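Home Journals Browse Topics For Authors Sign in

Search articles Enter keyword, author or DOI Go

4. Reply behavior in interest groups

4.1 Setting

The data come from Flerkton, a social network on which members join groups by topic and post short messages with or without a picture. We looked at groups in the hobby and technology sections that had been open for at least a year and that let any member post. Groups run by companies were left out, as were groups where posts are held for review before they appear. This left 93 groups. All posts made in September were collected with the Clevo export tool, which keeps the text, the time, the attached picture and the full reply thread, but drops member names and replaces them with a random code.

Flerkton sorts each group's front page by recent activity. A post that gets a reply moves back to the top, and a post without one drops out of view. For this reason we treat the first reply as the main event and look at likes only in Section 5.

4.2 Coding of posts

Each post was placed in one of four classes: question, update, link, or other. Two coders worked separately and then met to settle the cases on which they differed. Most of these were updates that ended with a loose question such as "thoughts?" – we coded them as updates unless the rest of the text asked for help with something specific.

Pictures were coded only as present or absent. We did not rate their quality, and we did not try to judge whether a picture matched the text.

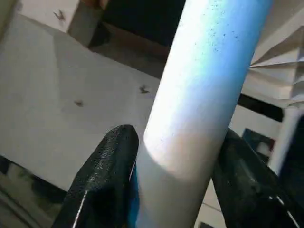 Figure 2. Picture: black gripper fingers holding a pale cylindrical object.

4.3 Results

Questions drew a first reply sooner than any other class, and this held in both sections. Of the 93 groups, 70 showed the pattern clearly. In 11 groups, updates did as well as questions or better. These were mostly small groups in which the same members posted every day and seemed to know one another's projects. The remaining groups had too few questions for a fair comparison.

Having a picture made a difference for updates but very little for questions. An update without a picture often got no reply at all. Links did poorly with or without one, and many were removed by group moderators within a day – these were kept in the data up to the time of removal.

We also checked whether new members were treated differently. Their first posts were answered more slowly, but the gap was smaller for questions. The Pillay index of group closeness, computed as in Section 3, did not explain this once group size was taken into account.

4.4 Limits

The export covers a single month and a single network. A trial run on Ciron, where groups are sorted by date only, gave a weaker result for pictures, and we do not know how much of that comes from the sorting. Private replies are not part of the export.

Comments (3)

Did you separate replies by moderators from replies by ordinary members? In the groups I help run, a moderator answers nearly every question first.

Same point as above. Also, the sorting rule in 4.1 should be in the abstract, it matters a lot for how you read 4.3.

Is the coding sheet for the four classes available anywhere? I would like to try it on forum data.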